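Sorting a Play Kitchen Set on One Table

Filed under: Play areas, Storage
Last updated May 10, 2018

A mixed play kitchen set is easier to sort on a flat, light surface than in the bin it is stored in. The method below was written for the shared playroom at Drusthorpe and works for any set of up to 80 pieces. Allow 14 minutes for the first sort.

What you need

A table with a plain white or light top
A damp cloth
One bowl or plate for each group
A Triltby lidded bin, 5 gallon, or similar

Step 1. Spread everything out

Wipe the table and empty the set onto it. Keep the pieces in a single layer. Small fruit, such as strawberries, should be moved together early, before they roll off. Larger dishes go toward the sides. Soft pieces, including peels, are laid flat – folded ones tend to keep the crease in storage.
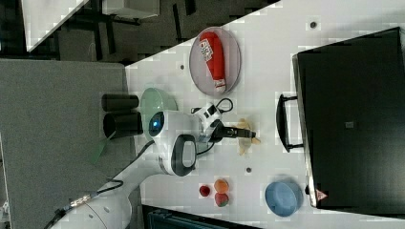

Step 2. Divide into four groups

Use these groups:

Food: fruit, vegetables, bread
Bottles: ketchup and other sauces
Dishes: plates, bowls, cups
Cookware: pots, pans, colanders, spatulas

A measuring cup can go with dishes or cookware. Choose one and write it on the bin label. We file it under cookware, next to the colander, as the Grornberg checklist does.

Step 3. Place the groups

Put cookware along one edge of the table, where the dark pots and pans are easy to find against the white top. A spatula can rest across its pan. Set the colander next, then the plate, with the ketchup bottle lying on its side so that it cannot tip over. Leave the fruit near the front. Bananas are the longest of the fruit and are moved last, one at a time. 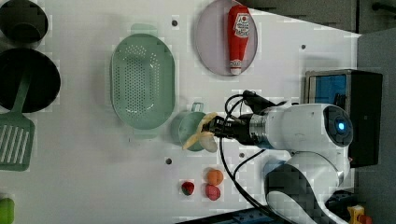 Round pieces go into the bin after the long ones and fill the gaps between them. Nest bowls by size, largest at the bottom. Do not nest a bowl inside the colander if the fit is tight – the rims can jam.

Step 4. Check and store

Check each piece for cracks and loose labels. Set damaged pieces aside. Gaillard shelf units take 4 bins per shelf with the lids on; place the cookware bin lowest. Repeat the full sort in June.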